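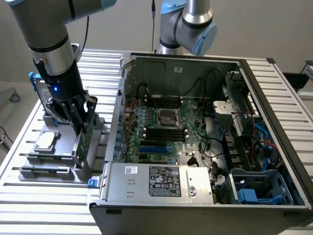 Circuit board held in the fixture on the left, open tower on the right.

4. Teaching the fixture and chassis frames

Okay, by now you should have Rezende installed and both arms showing green in the Skimau dashboard. If one of them is still gray, go back to section 3 and sort that out first. I've tried skipping ahead and it only makes you redo everything.

This section gets the planner to agree with the real world about where your parts are. I write it the way I do it on our own bench in Bradorham, so your menus may be in a slightly different order if you're on an older build.

4.1 Set up the two frames

1. Open Rezende and pick Frames > New. Make one called fixture and one called chassis. Please keep the names lowercase! The task scripts look for them exactly like that.

2. Set the speed override to 2 percent. Yes, it's painfully slow. Leave it there until step 7.

3. Jog the arm with the gripper over to the fixture and touch off the three reference corners, pressing Record at each one. Order matters: back left, back right, front left.

4. Do the same for the chassis frame, with the tower lying on its side and the panel off. I use the corners of the metal case for this and never the motherboard (boards flex, and then your whole frame is tilted by a hair and you spend an afternoon wondering why).

5. Hit Solve. Rezende shows a residual for each frame. If it's red, delete the points and record them again – don't try to nudge one corner by hand, I have never once made that work.

CAUTION: Keep the second arm parked behind the chassis wall while you jog. The collision checker only knows about the case after both frames are solved, so until then you are the collision checker.

4.2 Tune the wrist view

Now for the fun part. The planner gets you close to a part, and then the Irer module takes over and corrects the last little bit from the wrist camera.

6. Move to the look pose you saved in section 2 and open Irer > Live. Start with exposure at 400 and bring it down until the lid of the processor stops blowing out. 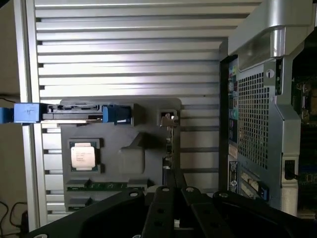 Shiny metal is what trips up the detector most, so take your time with this one. I ended up at 392 on our bench and haven't touched it in months, but your lights aren't my lights. You want the outline of the chip to stay steady in the overlay. If it flickers, try turning on Mask Background and drawing a box around the fixture tray. Slatted panels and vent grilles are full of straight edges, and Irer will happily latch on to every single one of them if you let it.

7. Click Train Pocket, then Train Slot, and follow the prompts. When both say Ready, raise the speed override to 20 percent and run Dry Approach. The arm should stop just above each part with the fingers open.

8. If the dry run looks good, save the profile and set the override to 100. Keep a hand near the stop button for the first full cycle anyway.

NOTE: Profiles are tied to the look pose. Change the pose and you have to train again, even if the picture on screen looks the same to you.

4.3 If the insert step faults

Force limit reached: nine times out of ten the fixture frame is stale. Redo steps 3 and 5 before you go anywhere near the force settings.

Part not found: check that the mask box still covers the pocket, then check exposure.

Plan failed, arm 2 in path: park arm 2 and press Replan. The fault clears by itself once a new path is found.

Continue with section 5, Writing your first task script.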